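Chapter 5
Looking After the Hand-Held Gripper

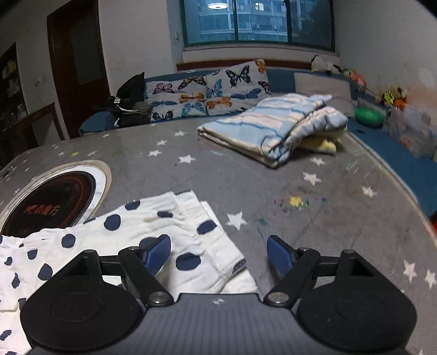

A gripper that works with cloth wears in a different way from one that lifts boxes or metal parts. Cloth is light, so the motors are seldom under heavy load, but it is soft and full of small fibers, and these fibers go into every place where two parts move against each other. They collect on the pads first. For this reason the daily check begins at the fingertips and goes down toward the body. The two fingers carry blue textured pads which point toward each other, and when the gap between them is open, as it is here beside the polka-dot cloth, both faces can be checked without taking anything apart. The linked arms come next, with their small round pivot screws, and after them the two round housings at the base of the fingers.

In this chapter we follow one tool through its service life. It is the gripper used in the Lashari course, where students practice on bedding, towels and clothes. The same steps can be used for the Varnier model, but its pads are glued and must be changed together with the fingertip.

5.1 What you will learn

After reading this chapter you should be able to clean and replace a finger pad, find a loose pivot, and set the closing point again after a repair. You should also be able to keep a service log that another person can read and continue.

5.2 Pads

The texture of the pad holds the cloth. When it is filled with lint, the fingers close correctly but the fabric slides out, and beginners often answer this by raising the closing force. Do not do this before you have cleaned the pads. Use a soft dry brush and move it along the grooves. In the Lashari course a pad is replaced after 2,000 closings, or earlier if the edge has begun to lift. Always replace both pads — a new pad against an old one pulls the cloth to one side.

5.3 Pivots

Switch the tool off and hold one fingertip lightly. Move it from side to side. At the tip you may feel a play of up to 2 mm. If there is more, tighten the screws one after another, starting with the one closest to the housing, and repeat the test after each screw. A screw that is too tight is also a fault: the finger then moves in small jumps, and the log will show a higher current at closing.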